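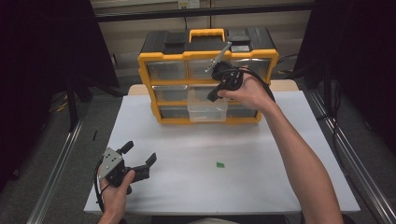 # tradby-drawers

Tradby is a list of what is in the small-parts drawers at Tretstead, kept as a CSV file. It replaces a biscuit tin of index cards, a whiteboard, and my memory, in ascending order of how often people consulted them.

It won't tell you how many of anything we own. The old system tried to, and by December it claimed we had 300 of a washer that we had run out of in the spring. Tradby only says which drawer a thing is supposed to be in, and you can go and look.

## Contents

- `drawers.csv`: one row per kind of part, 265 rows at the moment
- `names.md`: what people call things, mapped to what they are filed under
- `unknowns.md`: parts with no name yet
- `check.py`: finds duplicate rows and drawers that don't exist

There's no database or web front end. Cedasico, where I used to work, had both, and the screws were still in somebody's coat.

## Columns

| Column | Meaning |
|---|---|
| `unit` | Which organizer. A short word, usually its color |
| `row` | `top`, `mid` or `bottom` |
| `pos` | `left`, `center` or `right`, as seen from the front |
| `part` | The filed name, lower case, singular |
| `color` | Only if it helps you find the thing |
| `notes` | Anything else. Keep grievances short |

Positions are words and not numbers. We did use numbers for a while. Half of us counted from the left and half from whichever end was nearer the door, and both halves were very sure of themselves.

A typical row:

```
unit,row,pos,part,color,notes
yellow,mid,center,small piece (unidentified),green,see unknowns.md
```

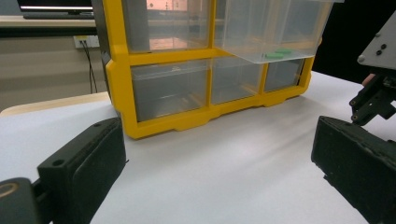

`unknowns.md` has 21 entries, and it grows faster than it shrinks. An unknown gets a drawer like everything else, plus a color and whatever shape words you can manage. "Mint green, flat, longish" is a good entry. "Plastic thing" has been used and is now retired. If you work out what an unknown is, move it to `drawers.csv` under its real name and leave the old description in `names.md`, so that the next person searching for "longish" finds it.

Please don't throw an unknown away on the grounds that it has never been needed. The Crichton shelf was cleared out on that principle and we are still buying it back.

## Taking an inventory

1. Pick one unit and put it on a table with room in front of it.
2. Work along the top row, left to right, then the middle, then the bottom.
3. Open one drawer, write down what's in it, close it.
4. Run `python check.py drawers.csv` before you commit.
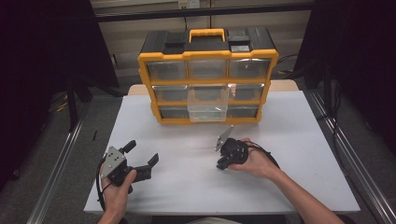 Step 3 is the one people skip. They leave a drawer hanging open "to come back to," and then the count of drawers comes out wrong and they file an issue against the script. On the yellow organizer, pulling out the center drawer of the middle row puts it squarely in front of the center drawer of the bottom row, and you can't see that one at all. The bottom center drawer was missing from the CSV for two whole releases. The script was fine.

## Known problems

- `pos` has no value for things sitting on top of a unit. This is deliberate. Put them in a drawer.
- Clear drawer fronts encourage people to identify parts from across the room. Rows entered this way are recognizable by their confidence.
- Mixed drawers need one row for each kind of part. `check.py` warns if a drawer has more than 25 rows, a limit I chose to be insulting and which has been reached once.
- Searching for "bracket" returns nearly everything.

## Changes

Send a patch, or tell Niall Munro in person, preferably before lunch. If you move parts between drawers, edit the row in the same sitting. "I'll update it later" is how we got the whiteboard.

Text and data may be reused by anyone with a similar set of drawers. The parts themselves stay at Tretstead.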